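5. Indicator lights and reported sleep disturbance in shared dwellings

5.1 Setting

The interviews were carried out in Dutstead, in a former spinning mill built in 1905 and later divided into studio apartments. Each studio is a single room in which the bed, the desk and the kitchen counter share one volume of air and light. The windows on the street side were fitted with blackout blinds during the last refurbishment, so that outdoor lighting makes only a small contribution to the light level at the pillow once the blinds are closed. Courtyard studios have the original shutters, which leak at the hinges, and are treated separately below.

Earlier work on bedroom light has mostly dealt with street lamps, hallway light under doors, and screens used before sleep. Small indicator lights have received less attention. Their total output is low, and a reading taken at the bed will often fall below the floor of a standard handheld meter. Tenants nevertheless mention them often. In the open part of the interview, residents were asked to name anything in the room that bothered them at night, without a list to choose from. Indicator lights were named more often than hallway light, and less often than noise from the plumbing.

5.2 Measurement

Light at the pillow was logged in each studio with a meter placed at head height and facing the ceiling. A second reading was taken with the meter turned toward the brightest source visible from the bed. The two readings differ for small sources. The ceiling-facing reading describes general light in the room, while the directed reading is closer to what a person lying on one side would have in view. We report both and use the directed reading in the analysis.

Source color was recorded by eye against a printed chart, under four headings: red or amber, green, white, and blue or cyan. Teodoro Becerra and Barış Akyol coded the sources separately and settled differences by a second visit. Most of the disagreements were between green and cyan. The chart was printed on matte stock and viewed with the room lights on, a weakness we return to in Section 6.

Surfaces near each source were also noted. A light set into a dark matte panel is seen as a single point. A light set into polished or brushed metal may be accompanied by a streak or patch of reflected light, and that patch can be visible from positions where the light itself is hidden. Painted walls within reach of the source were recorded as light or dark, with no finer division.

5.3 Findings

Residents who reported trouble falling asleep were more likely to have a blue or cyan source in direct view of the bed. The association weakened when age and shift work were entered in the model, and it did not hold in the courtyard studios, where leakage around the shutters was the larger source. Red and amber lights showed no association in either group. White lights were too unevenly spread across the building to support a separate estimate.

Covering the light was the most common response. Tenants used tape, folded card, books and clothing. Several had turned the device to the wall, and a few had moved the bed. Tape was usually applied in more than one layer, and in some studios it had been replaced with a patch cut from a dark envelope. Residents who had covered a source were kept in the sample and coded by the state of the room at the time of the visit.

Figure 4. Small cyan-blue oval light on a silver-gray cylindrical body with black bands.
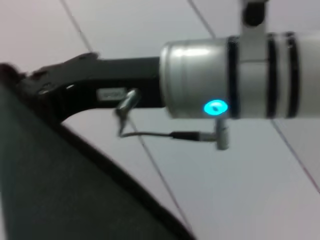
The directed reading also varied with the height of the bed. In studios with a raised sleeping platform, sources on the desk fell below the line of sight and were rarely mentioned, while those on top of cupboards were named by nearly every resident who had one. Platform height was not recorded in the first round of visits and was added to the protocol in May. The estimates for platform studios therefore rest on the second round alone.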